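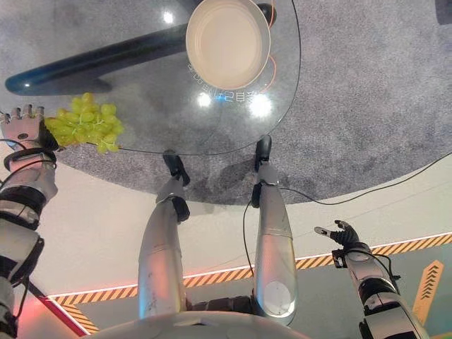 ## Running the Skevar table-clearing demo yourself

Nemik sells this kit as "ready in 22 minutes." Mine took longer, so ignore the box and do this:

1. Tape down any cable that crosses the carpet.
2. Load the *soft produce* profile. The default grip is for boxes.
3. Start with an empty plate, then try a bowl.
4. Do 25 runs before you believe anything – the sales video shows 2. 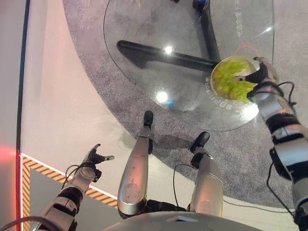
*Right hand on the rim of the bowl, left hand open.*

Glass tops deserve extra runs, whatever the manual claims. Write down every retry. Jinfeng Li's log sheet works fine for that.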